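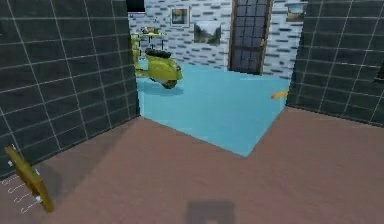
The ferry to Illodon had been leaving in twenty minutes since breakfast.

I had this from the woman in the ticket window, who had it from the harbor office, who had it, I suppose, from God. She was knitting something with a neck but no arms. Each time I came up to ask she put the knitting down with great courtesy, looked at the clock on the wall behind her, and told me twenty minutes.

"You said that at nine," I said.

"It was true at nine."

I was going to Illodon to collect an inheritance. My great-aunt had left me a goat, and the lawyer in Rumcombe had written three times to say that the goat must be claimed in person. His last letter was dated Mon 6 July and gave me until the end of the month, after which the goat would pass to the parish. It didn't say what the parish would do with it. I pictured a stew with a lot of prayer in it.

I had no use for a goat. I live on the fourth floor in Skultau, in a building that objects to bicycles. But I had liked my great-aunt, who once mailed me a cheese for my birthday with no note and no wrapping, only stamps, and it seemed poor manners to let her last present go to the church.

So I sat down on the bench between a man with a tuba and a family eating boiled eggs. The family had brought a great many eggs. The father peeled, the mother salted, and the children passed them along to a grandmother at the far end, who ate them all and looked at the sea.

"Going over for the wedding?" the man with the tuba asked me.

"For a goat."

He nodded. "They do a nice goat."

"It isn't to eat. I'm inheriting it."

He thought about this and moved the tuba a little closer to his own side.

At eleven a man in a cap came in and announced that the boat could carry 118 passengers and that 174 tickets had been sold. He said this proudly, as if the extra ones were a sign of the line's popularity. Anyone willing to wait for the evening boat should step to the left. We all looked to the left, where there was a stove and a dead fern. One of the egg children stepped over to look at the fern and was pulled back by the collar.

"Then we'll go by need," said the man in the cap. "Who has need?"

Everybody had need. There was a tooth, there was a court date, there was a woman whose sister had stopped speaking to her and who wanted to be there in person for it. The tuba had the wedding. When he got to me I said I was settling an estate.

"Large?"

"About so high," I said, and held out my hand, and then had to explain.

He wrote something down. I leaned over to read it, and it said *livestock*, and next to it a fee: 2000, in the old money, payable on the way back. I told him that was more than the goat was worth. He asked how I could know that if I'd never met it, and I had no answer ready.

In the end it was the grandmother who fixed things. She finished the last egg, wiped her fingers, and walked out through the door onto the pier without showing anyone a ticket. Her family went after her with the baskets. The tuba went after them, and the tooth, and the court date, and then the whole room went, quite politely, with the man in the cap walking backward in front of us and reading out regulations. He was the last to get aboard and had to be helped.

The boat sat low. Water came in over the step and went out again by the other side, and the crew seemed to feel that this was fair. I stood for the whole crossing with the bell of the tuba in my ribs.

The lawyer's cousin met me on the dock with a rope, and at the end of the rope was the goat. She was 12 years old, gray in the beard, with my great-aunt's exact way of looking at a person's shoes. There was a paper to sign. I signed it. The goat ate the copy, and the cousin took another from his jacket without comment, so I gathered there had been other copies.

"Does she have a name?" I asked.

"Your aunt called her Pai. She doesn't come to it."

I said it anyway, to be civil. She turned her back on me and lay down on the rope.

"When's the next boat to Skultau?" I asked.

The cousin looked out at the harbor, where the ferry was being bailed with what looked like the wedding's punch bowl.

"Twenty minutes," he said.

I sat down on a crate. After a while the goat got up, came over, and began on my hat.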